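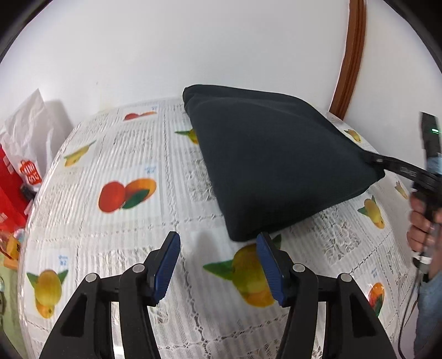 Yaa Akpalu

Silitz abre en septiembre un programa gratuito para retomar metas aplazadas

La asociación Silitz pondrá en marcha en septiembre la segunda edición de Antwi, un programa de acompañamiento para personas adultas que quieren recuperar un objetivo personal que dejaron a medias: terminar unos estudios, aprender un idioma, volver a tocar un instrumento o escribir con regularidad. La inscripción es gratuita y hay 112 plazas.

El programa dura 90 días. Cada participante elige una sola meta, la pone por escrito en la primera sesión y la divide en tareas semanales. Los grupos se reúnen una vez por semana, a las 19:00, en el centro cívico Drullanach. Quienes trabajen por turnos podrán asistir a un grupo de mañana, a las 10:30.

En la primera edición se recibieron 266 solicitudes y 155 personas completaron el recorrido. Según la coordinadora, Afia Nartey, la mayoría de los abandonos se produjo en la tercera semana. «Muchos llegaban con cuatro o cinco propósitos a la vez y no avanzaban en ninguno. Este año pedimos que escojan uno y que el resto lo apunten para más adelante», explica.

Otra novedad es el cuaderno de seguimiento, preparado por Kadir Erdem, orientador de la asociación. Incluye una página por semana, espacio para anotar el tiempo dedicado y una revisión a mitad del programa en la que se puede rebajar, ampliar o cambiar la meta. El cuaderno se entrega en papel el primer día.

Samran Sukprasert participó en la edición anterior y ahora ayudará en el grupo de tarde. Su objetivo era acabar el bachillerato. «Me quedan dos asignaturas. Antes me quedaban siete», comenta.

Las solicitudes pueden presentarse en la recepción del centro Drullanach o en la oficina de Silitz en Sullport, de 9:00 a 14:00. No se exige titulación previa. Las plazas se asignarán por orden de llegada y se abrirá una lista de espera.

Contacto para medios: Yaa Akpalu, comunicación de Silitz.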